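Home & Shop Automation > General Talk
Topic: Can any of them do real chores yet?

porchlight_ed
My sister-in-law keeps telling me she'll have a robot doing the housework before her youngest is out of middle school, and I keep telling her she'll be doing it herself like the rest of us. So I thought I'd bring it to the folks here, who at least argue with some experience behind them. I'm talking about chores with hands, the kind where you pick a thing up and put it someplace else. Vacuums that drive themselves don't count, I've had one for years and I still move the chairs for it.

Who here thinks we're close?

mrs_koltorine
Close on some, nowhere on others. I run the back half of a small upholstery shop in Noltham, and we have a Vondetti arm that feeds foam blocks to the cutter. It's wonderful! It has done the same 200 blocks a shift since April and never once complained about the radio. But hand it a block that came out of the bag a little squashed and it stops dead and waits for me to come over. Squashed blocks are most of what a house is made of, if you follow me.

rok_vlachou
I'd push back a little on that, in a friendly way. The arm stops because someone told it to stop. The newer two-armed machines are being tried on soft and awkward things from the start, and I think people judge them by the older bolted-down kind. Sweeping off a bed is a good one to think about, because you need one hand to hold the dustpan still and the other to work the brush, and the surface gives under both.

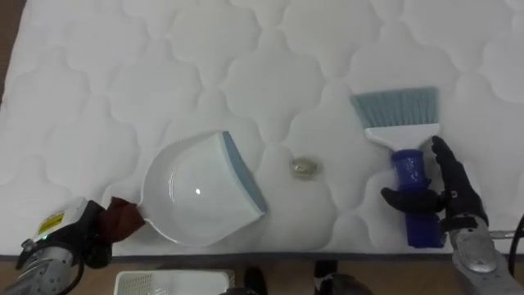
Dustpan in one hand, brush in the other, and a quilted mattress to work on.

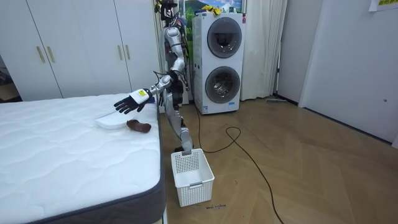 Now, my own mother taught me to sweep, and she'd tell you it took her most of a summer. You have to lean the pan just so or the crumbs go straight underneath, and on anything padded they roll into the dips and sit there looking at you. So when somebody says "it's only sweeping" I want to ask when they last watched a small child try it. I'm not saying the machines are good at it – I'm saying it's a fair test, and a harder one than stacking boxes.

gil_in_the_garage
Fair test, sure, but what does a pass look like? If I have to set out the dustpan, set out the brush and then stand there with my coffee to see nothing goes wrong, I could've swept the bed and the stairs too. My rule is that a chore is done by a machine when I can leave the house.

rok_vlachou
By that rule my dishwasher fails, Gil, I never leave the house with it running. (We had a leak once. Long story, new floor.)

efren_baluyot
I fix commercial laundry equipment, so I come at this from the other end. Washing and drying were the hard labor and machines took those over long ago. What's left is the picking up, the sorting, the turning socks right side out, and that's 17 little jobs wearing one coat. I'd pay for a machine that did three of them well. My customers ask me about folding nearly every visit, and I tell them to hang on to the people they've got and treat them nicely.

mrs_koltorine
Efren, that's just it. Three jobs done well and I'd make room for it tomorrow, slow or not. I don't mind slow. My husband takes all evening over a sink of pans and I've kept him.

gil_in_the_garage
Slow matters if you're paying somebody by the hour to watch it, though. At home, okay, I'll give you slow.

porchlight_ed
Well, I've read all this out loud to my sister-in-law and she says she's winning. I don't see it. Efren, what do you tell people when they ask about fitted sheets?

efren_baluyot
I tell them to roll it in a ball and shut the closet door.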